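Right, a thread about learning to make sourdough when you are a person with no patience whatsoever. Get a brew, it goes on a bit

So I moved up to Grilthorpe in the spring and the one bakery shut the week after I got here. Not my fault, I'd only been in twice. But the supermarket bread tastes like a bath sponge and the next proper baker is two buses away, so I thought fine, I'll do it myself, how hard can it be (don't)

First you need a starter. Flour and water in a jar, left on the side, fed every day like a hamster. Mine did absolutely nothing for days and then on the Thursday it went up and over the top of the jar while I was at work and glued itself to the bread bin. I was THRILLED

Some people buy one ready made or get a bit off a friend and if I was doing it again I'd do that. There's no medal for growing your own. I did look for a medal

Flour! I've been through loads. The one I keep going back to is the strong white from Meller with a bit of wholemeal chucked in. All wholemeal and I get something you could prop a shed door open with. I know other people manage it and I'm very happy for them

My dough is 700g flour, which does one big loaf or two titchy ones. I do the big one. I tried weighing the water to the gram like the videos say and then my scales died halfway through pouring so that loaf was done by feel, and it was the best one I'd made. I have never been able to do it again

Folding. Everyone makes such a fuss about the folding. Wet hand, grab a side, stretch it up, plop it over, turn the bowl, do it again. I do 4 rounds with half an hour in between and I put the radio on. If I forget one I forget one

The bit that changed everything for me was the fridge. I was trying to do it all in one day and ending up baking at midnight in my dressing gown. Now it goes in the fridge after tea and sits there for roughly 16 hours and I bake when I get in from work the next day. Tastes better too, a bit more tang

Also, my kitchen is cold. Every recipe says "leave until doubled, a few hours" and in my house in May that was most of a day! Go by how it looks and not by the clock. Wobbly with a few bubbles on top is what you're after

Things I bought and didn't need: the fancy curved blade, the cane basket (a colander and a tea towel does it), a linen apron that cost more than my shoes

Things I bought and would fight you for: a heavy lidded pot and a plastic dough scraper. The scraper was pennies. I use it for everything, I scraped the car windscreen with it once

Ooh and washing up, very important. COLD water on anything with dough on it. Hot water turns it to glue and then you've got a sponge you can never use again. Ask me how many sponges

Anyway this week's loaf has come out a bit flat but the crust is gorgeous and I've had three slices with too much butter, so I'm calling it a win. Might try one with seeds next. If anyone's got a rye that doesn't come out like a brick please send it my way, I'll be in the kitchen

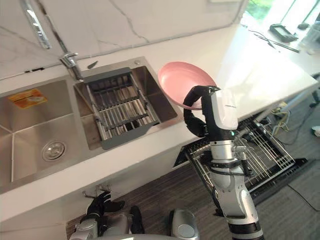 The sink and the drying rack, where I spend my evenings now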